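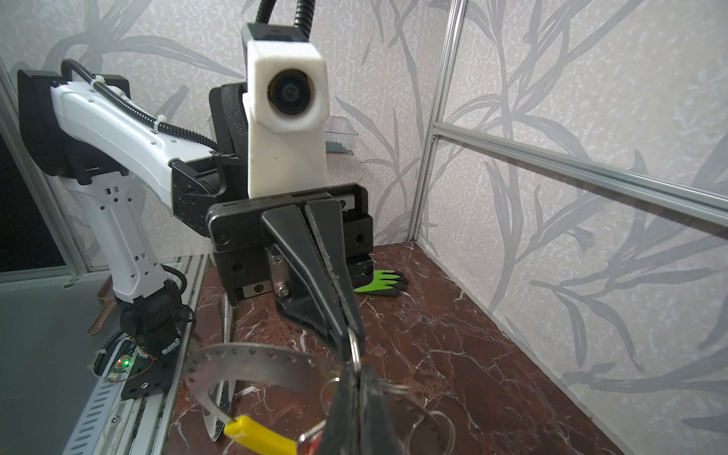 **When is the Tekmont demonstration cell open to visitors?**

The open day is the first Sunday in July. Doors open at 10 a.m. and the last group goes in at 3:30 p.m. Entry is through the Terard side of the building.

**Do I need to book?**

Yes. Each group is limited to 11 people. Write to Chie Shibata at the front office with your name and the number in your party. Unclaimed places are given out at the door.

**How long does a visit take?**

A full visit takes 45 minutes. The two-arm demonstration comes first, followed by time at the operator station and questions.

**What do the arms do during the demonstration?**

They handle a ring of keys between them. Keys and split rings shift and tangle as they are moved, so the task is harder than handling a solid block. Both arms carry parallel grippers with long black fingers. The opposite arm's finger tapers to a narrow tip, which can reach in among the rings while the other gripper holds them.

**Are the arms running on their own?**

Some runs are autonomous and some are driven by an operator. Tumaini Mushi announces the mode before each run.

**Where are the cameras?**

One is in the white housing at the end of the arm, behind a round black lens. Another is mounted at the gripper of the facing arm. Visitors can watch the second feed on a monitor outside the enclosure.

**Can I touch the equipment?**

No. Stay behind the floor line whenever the arms are powered. There is a knife among the items in the cell, and staff handle all changes of objects.

**What happens if a run fails?**

The operator stops the arms, resets the objects and starts again. Failed runs are logged in the same way as completed ones. Visitors may ask to see the log.

**Is there a minimum age?**

Visitors must be 8 or older. Anyone under 16 must come with an adult.

**Where do I park?**

Use the Porkby lot. It has 177 spaces and is free on the open day.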